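Week 3 -- wrist cams, self-masking, grasp checks

Carrying on from Monday. Stack for the lab is still Virnusel (planner) on top of Gronow (perception). Avar only does logging, dont put control code in there.

**Self-mask first.** Wrist view is full of the robot's own parts. Housing, prongs, fixed in the camera frame or close to it. If they get into the depth map the planner thinks there's an obstacle glued to the hand and refuses every path.

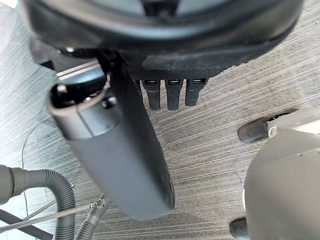 - mask comes from the arm model, not from color (black parts on gray carpet -- color threshold falls apart)
- dilate by 3 px, more if calibration is old
- re-render when the joints move, NOT once at startup
- cables and hoses aren't in the model. Add by hand.

**Near surfaces.** Shiny counters give holes in depth. Dont fill holes next to a handle, you lose the edge you wanted. Person in view = stop state, goes above everything else in the tree. 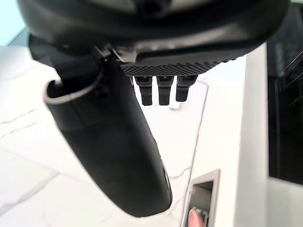

Wrist view, marble counter and recessed cabinet pull. Fingertip in the pull.

**Which camera decides?** Head cam for coarse target, wrist cam for the last 80 mm. Handoff is where most bugs live. Both poses must carry the same timestamp or the target jumps. Thin rods are the hard case from the head, so plan to the rim or frame of a rack and let wrist view correct teh rest.

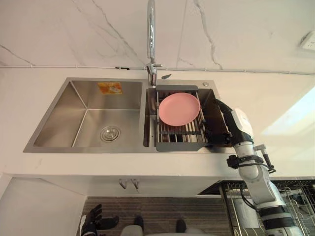 Reader's comment on last year's notes: why hand off at a fixed distance at all, when you could weight both cameras by confidence the whole way in? Fair. Venach does it like that. Costs you a second filter to tune, and 2 filters disagreeing is no fun to debug.

To do before lab: run the mask script on your own log, read p. 63 of the reader, bring one failure case.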